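손으로 쥐는 그리퍼, 그리고 '멈칫'을 버리지 않는 법

2023. 8. 25.

지난번 글 끝에 Grorkov 이야기를 조만간 쓰겠다고 해놓고 한참을 미뤘습니다. 6월에 첫 결과가 나왔을 때 바로 쓰고 싶었는데, 같은 실험을 한 번 더 돌려보고 나서 쓰는 게 맞겠다 싶어서 꾹 참았거든요. 다시 돌렸고, 같은 방향으로 나왔고, 그래서 오늘은 신나게 씁니다. 좀 길어요. 커피 한 잔 가져오셔도 됩니다.

Grorkov는 저희가 양손 조작 학습에 쓰는 데이터 수집·학습 방식에 붙인 이름입니다. Halfdan Thorlacius가 회의 중에 화이트보드 구석에 적어둔 걸 다들 부르다 보니 그냥 굳었어요. 뜻은 없습니다(저는 마음에 들어요). 로봇 팔을 직접 원격 조종해서 시연을 모으는 대신 사람이 그리퍼를 양손에 하나씩 쥐고 집안일 비슷한 동작을 하고, 그때의 손목 시점 영상과 자세, 손가락 벌어진 폭을 기록해서 정책을 학습시킵니다. 여기까지는 요즘 많이들 하는 이야기죠. 저희가 매달린 건 그다음, 그러니까 모은 시연을 어떻게 자르고 어떻게 먹이느냐 하는 부분입니다.

작은 물건을 접시에 옮기는 시연을 돌려보면 사람 손이 물건 바로 앞에서 아주 잠깐 느려집니다. 각도를 고르는 시간 같아요. 특히 둥근 물건일 때 심합니다. 과일처럼 굴러갈 수 있는 것 앞에서는 누구나 살짝 멈칫하더라고요. 그런데 예전 저희 전처리는 이 구간을 거의 다 잘라내고 있었습니다. 속도가 기준 아래로 떨어지면 '정지'로 보고 프레임을 솎았거든요. 정지 프레임이 많으면 정책이 가만히 서 있는 버릇을 배우니까 솎는 것 자체는 흔한 처리인데, 문제는 진짜로 쉬는 구간과 각도를 고르는 구간이 속도만 보면 똑같아 보인다는 점이었어요.

이걸 처음 짚은 사람이 Iwona Walczak입니다. 실패한 실행 영상만 모아서 보다가 "얘는 왜 항상 급하게 들어가지?" 하고 물었는데, 그 말을 듣고 나니 정말 그렇게만 보이는 거예요! 그리퍼가 과일 쪽으로 망설임 없이 쭉 들어가서, 손가락 끝으로 과일을 톡 밀어버리고, 과일은 굴러가고, 그리퍼는 빈 자리를 꼭 쥐고 접시 위로 갑니다. 그리고 당당하게 놓습니다. 아무것도 없는데요. 그 영상을 얼마나 많이 봤는지 모르겠어요.

그래서 바꾼 게 두 가지입니다.

첫 번째는 느린 구간을 나누는 기준입니다. 속도 하나만 보던 걸 그만두고 손목의 회전과 손가락 폭의 미세한 변화를 같이 봅니다. 위치는 거의 그대로인데 손목이 조금씩 돌고 있으면 각도를 고르는 중이라고 보고 남깁니다. 위치도 회전도 폭도 다 조용하면 그때만 솎고요. 코드로는 몇 줄 안 됩니다. 이 몇 줄을 찾는 데 봄이 다 갔지만요.

두 번째는 남긴 구간에 가중치를 주는 방식입니다. 처음에는 그냥 일정하게 높였는데, 그랬더니 정책이 물건 앞에서 끝도 없이 고민하는 신중한 친구가 됐습니다. 보고 있으면 웃기기도 하고 속이 타기도 하고. 지금은 손가락이 닫히기 시작하는 시점을 기준으로 거꾸로 거슬러 올라가면서 가중치를 줄입니다. 닫기 직전이 제일 무겁고 멀어질수록 가벼워져요. 이렇게 하니까 멈칫은 하는데 오래 끌지는 않습니다. Halfdan은 이걸 '예의 바른 접근'이라고 부르던데 저는 논문에는 절대 못 쓰게 할 생각입니다.

양손이라서 생기는 골치 아픈 부분도 하나 있었어요. 한 손이 일하는 동안 다른 손은 대체로 놀고 있잖아요. 노는 손의 떨림을 '각도를 고르는 중'으로 잘못 잡으면 두 손 다 쓸데없이 느려집니다. 처음에는 손마다 따로 판정했다가 이 문제로 한참 헤맸고, 지금은 두 그리퍼 사이의 상대 자세까지 넣어서 판정합니다. 두 손이 가까워지고 있는지, 한 손만 움직이는지에 따라 문턱값이 달라져요. 양손 기록의 시간 축을 맞추는 작업은 Skivow라는 내부 도구로 하고 있는데, 이것도 언젠가 따로 글을 쓰고 싶습니다. 시간 맞추기는 정말 지루하고 정말 중요한 일이라서요.

결과 이야기를 할게요. 과제는 천 위에 흩어진 작고 둥근 물건을 접시로 옮기는 것이고, 학습에 쓴 시연은 두 조건에서 완전히 같습니다. 전처리와 가중치만 달라요. 예전 방식 정책은 앞에서 말한 '톡 밀기' 실패가 압도적으로 많았습니다. 새 방식에서는 이 실패가 눈에 띄게 줄었고, 남은 실패는 성격이 달라졌어요. 이제는 잡기는 잘 잡는데 접시 테두리에 살짝 걸리게 놓는다든가, 붙어 있는 것들 중에 안쪽 것을 고집하다가 옆의 것을 건드린다든가 합니다. 실패의 종류가 바뀌면 저는 성공률이 오른 것보다 더 기분이 좋습니다. 다음에 뭘 해야 하는지가 보이니까요.

정확한 성공률은 재실험 조건을 정리해서 제대로 된 글로 낼 거라 여기에는 안 적겠습니다. 대신 재현에 대해서는 조금 적을 수 있어요. 학습 시드를 바꿔가며 일곱 번 넘게 돌렸고 순위가 뒤집힌 적은 없었습니다. Skarnville 쪽 팀도 자기네 팔에 올려서 돌려봤는데, 팔 모양이 다른데도 접근할 때 그 특유의 숨 고르기가 그대로 나왔다고 영상을 보내왔어요. 밤에 그 영상을 받고 혼자 거실에서 박수를 쳤습니다.

시연을 어디서 모으느냐도 생각보다 큰 차이를 만들었습니다. 실험실 책상은 평평하고 배경이 단조로워요. 집은 다릅니다. 천에는 주름이 있고, 소파가 바로 옆에 붙어 있고, 창으로 들어오는 햇빛이 한쪽을 하얗게 날려버리죠. 이런 곳에서 모은 시연에서는 사람이 더 자주, 더 길게 각도를 고릅니다. 그러니까 예전 전처리가 제일 많이 잘라먹던 게 하필이면 제일 정보가 많은 집 데이터였던 셈이에요. 이걸 깨달은 날에는 좀 억울했습니다.

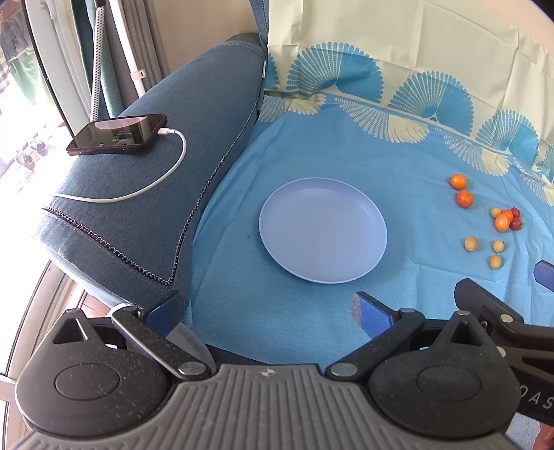

제7권 3호, 112쪽

파란 천 위의 과일들을 보면 제가 왜 배치 이야기를 자꾸 하는지 아실 거예요. 오른쪽에 바짝 모여 있는 무리가 있고, 그 앞쪽에 노르스름한 것들이 하나씩 떨어져 있죠. 떨어져 있는 건 예전 정책도 그럭저럭 집었습니다. 무리 쪽이 문제였어요. 주황색 뒤에 반쯤 가려진 붉은 기 도는 주황색 같은 게 제일 어렵습니다. 손목 시점에서는 가까이 갈수록 앞의 것이 뒤의 것을 더 가려버리거든요. 사람은 이럴 때 손목을 조금 틀어서 틈을 찾는데, 바로 그 '조금 트는' 동작이 느린 구간 안에 들어 있습니다.

접시 색도 은근히 신경 쓰이는 변수예요. 푸른 접시에 푸른 천, 거기에 손가락 패드까지 파란색이면 영상 인코더 입장에서는 경계가 썩 친절하지 않습니다. 저희는 색이 비슷한 조합과 확 다른 조합을 일부러 섞어서 모으는데, 놓는 위치가 접시 테두리 쪽으로 쏠리는 실패는 비슷한 조합에서 더 자주 나옵니다. 이건 접근 구간 가중치로는 안 풀려요. 놓는 순간에도 비슷한 처리를 해볼까 하고 Iwona와 이야기하는 중인데, 사람은 집을 때만큼 놓을 때 망설이지 않아서 같은 수법이 통할지는 모르겠습니다. 해봐야 알죠. 저는 안 된다는 쪽에 점심을 걸었어요.

무늬 있는 천 이야기도 하고 싶습니다. 부채 무늬처럼 둥근 모양이 반복되는 배경이 시야에 걸리면 초기 모델이 가끔 그쪽으로 시선을 빼앗기는 것 같은 움직임을 보였어요. '같은'이라고 쓴 건 어텐션 맵을 아직 꼼꼼히 못 봤기 때문입니다. Lukoševičius 쪽에서 쓰는 시각화 방식을 빌려 볼 생각이고, 설정 파일까지는 받아놨는데 환경이 안 맞아서 이틀째 의존성이랑 싸우고 있습니다. 혹시 비슷한 걸 겪으신 분 계시면 댓글로 좀 살려주세요.

아, 그리고 지난 글에 손으로 쥐고 오래 하면 손목 안 아프냐고 물어보신 분이 계셨는데요. 아픕니다! 무게보다는 손가락을 계속 벌리고 있는 자세가 힘들어요. 저는 두 과제 하고 한 번 쉬는 식으로 하고, Halfdan은 중간중간 손을 털면서 방을 한 바퀴 돕니다. 피곤해지면 멈칫하는 구간이 길어지는지도 궁금해서 세션 앞부분과 뒷부분을 나눠서 비교해 보려고 해요. 길어진다면 가중치 쪽을 또 손봐야 할 텐데, 그건 그것대로 재미있을 것 같습니다.

다음 글은 Skivow의 시간 축 맞추기 아니면 의존성 전쟁 후기, 둘 중에 먼저 끝나는 걸로 올리겠습니다.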